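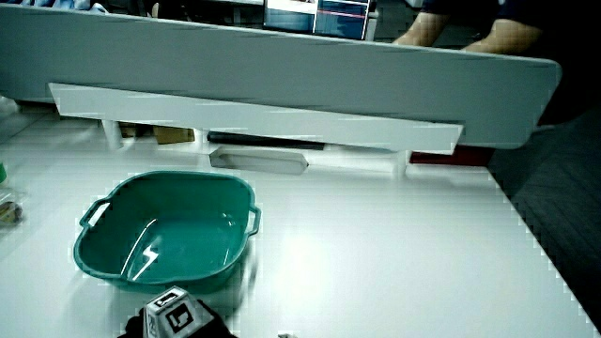
## Hand-washing sweaters, year two

I own 7 sweaters and the care labels on all of them lie. "Dry clean only" mostly means the factory in Grirkmont didn't want to hear from me.

So: cold water, a capful of baby shampoo, ten minutes of soaking while I ignore the phone. No wringing. I wrung the gray Bellamy cardigan in February and it now fits my nephew, who is four and hates it.

Fermín Benítez swears by rolling everything in a towel and standing on it. I've come around to this -- it's the only exercise I get on a Sunday.

Drying flat takes two days and the whole bed. I sleep on the couch, next to the one sweater I still haven't dared to wash.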